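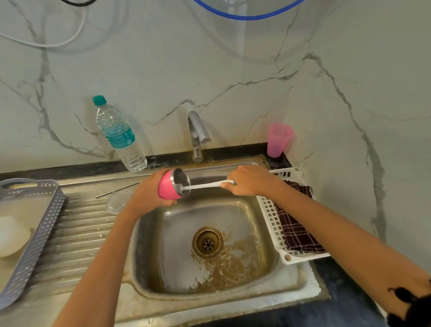 Writing task rules for sink work: a quick how-to

Guides > Task Rules > Kitchen

September 14, 2025 | Griltier notes desk

Quick one. We've been rewriting the house rules for hand-wash tasks, the ones that sit behind every kitchen demo before it goes near a robot. The old Lorkau sheet said "wash the cup." Useless. What follows is how we write them now. Steal whatever you need.

Step 1. Name the task by object and tool.
"Scrub inside of tumbler with bottle brush." Not "do dishes." One object, one tool, one verb. If there are two verbs (scrub, then rinse) write two tasks and let them share a setup.

Step 2. Say which hand does what.
One hand holds the cup, the other drives the brush. Put it in the rule. Left-handed people swap, that's fine, but they don't switch mid-run. If someone has to switch, stop and start a new run.

Step 3. Write the start and end states.
Start: cup in hand, brush out of the cup. End: cup set down, brush set down, both hands empty and out of the basin. Anyone should be able to check those without asking you. We had 4 versions of "done" at Adton in April and had to throw out 40 runs. Painful.

Step 4. Set limits for the robot side.
Grip force and brush depth go on the same page as the task. Ours has a hard stop if the brush sticks for 3 seconds. No pulling harder. Release, back off, flag it. Also keep people's hands out of the basin while the arm is powered, even for a second, even to grab a spoon.

Step 5. Leave the kitchen alone.
Don't scrub the sink first. Don't hide the towels. Real sinks have stains and stuff parked on the ledge, and the rule should say to leave it there unless it's a hazard. Knives and loose glass come out. Everything else stays.

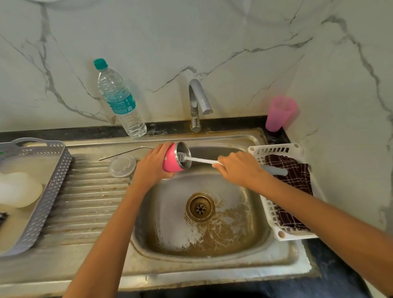

Step 6. List the bystander objects.
Anything within reach that isn't part of the task gets a line, plus a "touch / don't touch" mark. This is the step people skip and its the one that bites. Small flat things are worst. A thin metal straw lying on a ridged drainboard, with a clear round lid next to it, is easy for a person to work around and easy for a camera to lose against the steel. So both get named, both get "don't touch." Same with the tall pieces at the back. The bottle with the teal cap and the pink cup in the corner each get a line too. Note that the cup is pink and so is the tumbler, so "the pink one" is banned wording. Write "tumbler" or "corner cup" every time.

Step 7. Test the rule on someone new.
Hand over the page, say nothing, watch. If they ask a question, the answer goes in the rule. Then run it through Wan (our checker) for missing fields. Wan won't catch bad wording, only blanks.

Step 8. Version it.
Number at the top, date, what changed. Old runs keep thier old number. Don't relabel. The tumbler rule is on 74 now, and yes most of those were tiny edits.

Blank template is in the shared folder, same place as before. Rinse tasks get their own page once the water shutoff wording is settled.

Recent in Task Rules
Hand-over zones: marking them on a small counter
What counts as a failed run
Lorkau sheet, old version (archive)
Adton kitchen checklist
Filling in the Wan fields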